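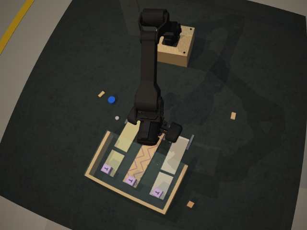 Household and Shop-Floor Chores: Dristow Publishes First Results

Search this site Enter keywords Go

The Dristow centre has published the first results of its study into whether robotic arms can be trusted with everyday tidying and sorting. The work, begun in September with the engineering firm Bachmann, is being carried out in simulation before any equipment is placed in homes or shops.

The computer-rendered workspace has a black arm on a wooden base, a shallow tray with coloured lanes, and three light purple blocks marked "T" at the lower ends of the lanes. Small loose objects lie on the mat outside the tray. The arm is asked to handle single items on request, a task chosen to stand for clearing a worktop or refilling a shelf.

Each chore was attempted 1,000 times. Results were strongest where one object stood well apart from its neighbours. Performance fell when items were close together or partly hidden by the arm, and the report records that 20 of the planned tests were withdrawn and rewritten for this reason.

"The machine can do parts of a chore," said Afroza Khan, who leads the study. "A shop manager wants the whole chore done, and done again the next morning -- we are not able to promise that at present."

The centre advises retailers against replacing existing arrangements on the strength of these findings. A second stage, known as Tillanance, will repeat 10 of the chores with a physical arm at the Prustach site, where staff will compare its work with that of 5 experienced shelf assistants. Firms wishing to suggest further tasks may write to the study office.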